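Kazimiera Kaczorowski keeps her film collection in the spare bedroom, on shelves that were meant for her husband's records. There are 549 discs and tapes on them, and 296 of those are animated. She knows the figures because she typed up the list in September, for the insurance, and found she had bought the same box set twice.

She runs Riltley, a small blog about animated films that has been going for 10 years. It started as a page of reviews for friends and has turned into a place where people argue, mostly politely, about songs, villains and which version of a film has the right colours. I spoke to her over a long afternoon, with a break while she went to move the car.

Her first cartoon at the cinema was one she can't name. "I've tried to find it. There was a goose with a suitcase, and a train. My mother says I made it up, but my sister remembers the train." After that it was video tapes from the market, some of them dubbed by one man reading all the parts. "He did the princess and he did the horse. Same voice. I was quite grown up before I heard the proper ones, and I still prefer him for the horse."

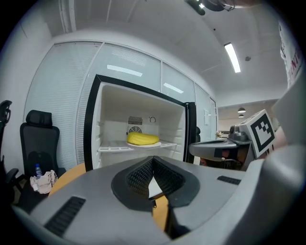
Which film would she pick if she could step into one scene?

She would pick the lantern-maker's shop in Fliltusari, the hand-drawn feature she has written about more than any other. "It's only on screen for a couple of minutes. The girl goes in to get out of the rain and the old man doesn't look up. I'd like to sit on that bench by the door and stay there till he shuts."

Fliltusari comes up a lot in our talk. She first saw it on television, starting halfway through, and had to wait two years to see the beginning. She now owns it on tape, on disc, and on a later disc with the picture cleaned up, which she dislikes. "They've taken the grain off and the snow looks like icing. I wrote a post about the snow and it's still the most read thing on the site. People send me their own screenshots of the snow."

The other post that readers keep going back to is one on Petska, the fox who sells false maps in the second half of the same film. Kazimiera thinks he is the best villain in animation. Many of her readers think he isn't a villain at all.

"He sends a child over a mountain with a map he drew himself," she says. "I don't know what else he'd have to do. But he has the good song, so people forgive him. I had a man write to me four times about it. In the end I put his letter up as a guest post and it was very good, better than mine."

She is less keen on the sequel, and has seen it only once. She won't be drawn on the stage version, except to say that the seats were uncomfortable and Petska was too tall.

I asked about the tags and question lists that go round between blogs, which she used to fill in every month. She stopped for a while when the same ones kept coming back — favourite sidekick, favourite castle, saddest death — and then missed them. Now she writes her own, with odder questions. One asked for the best meal in a cartoon. Another asked which character you would trust to feed your cat.
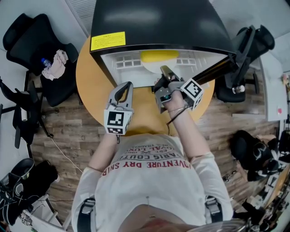 The cat one got more answers than anything she posted that year. "Hardly anyone chose a hero. They're always going off somewhere. It was all housekeepers and grandmothers, and one person who said the sea witch, because at least she's at home."

People outside the hobby sometimes find it strange, she says, though less than they did. At work she used to say she was interested in film and leave it there. Then a colleague noticed the Fliltusari badge on her coat and it came out that he could sing the whole of the market song, harmony included. They have been to two screenings together since, along with his daughters.

She has plans for the blog, but not large ones. A reader called Witkowska has been sending her notes on the music, scene by scene, and Kazimiera wants to put them up in order, with the films beside them so people can follow along. It will take most of the winter. She also means to sell the spare box set, although she has been saying so for a while.

Before I left she showed me the tape with the one-man dubbing. The label is in her mother's handwriting and the title is spelt wrong. She hasn't got a machine to play it on at the moment. Her brother-in-law has one in his loft, and she is going over to fetch it when he has cleared a way to the back.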